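Bag Packers Wanted at Cultine, November Season

Cultine is looking for 4 friendly people to help us bag customer orders this fall.
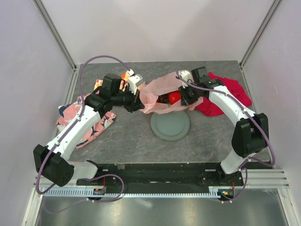 What the work is like

You'll be at a packing table for most of your shift, opening plastic bags, filling them with small household goods and closing them up neatly. It sounds simple, and mostly it is, though thin bags do love to cling shut and it takes a day or two before your fingers get the knack. We pack up to 500 bags on a busy shift, with 2 paid breaks, and there is always coffee on (Chantelle Xaba bakes when she has the time, so come hungry!).

Who we'd love to hear from

You don't need any experience. We would like you to be comfortable standing, careful with other people's orders and happy to chat – or not chat, if you'd rather put your headphones in during the quieter hours. Students, retirees and folks coming back to work after a long break have all done well with us.

How to apply

Send a short note to Charmaine Steyn at the Cultine packing room, 73 Zamfir Street, telling her a little about yourself and which shifts suit you, mornings or afternoons. She reads every note herself and will call you back to set up a visit.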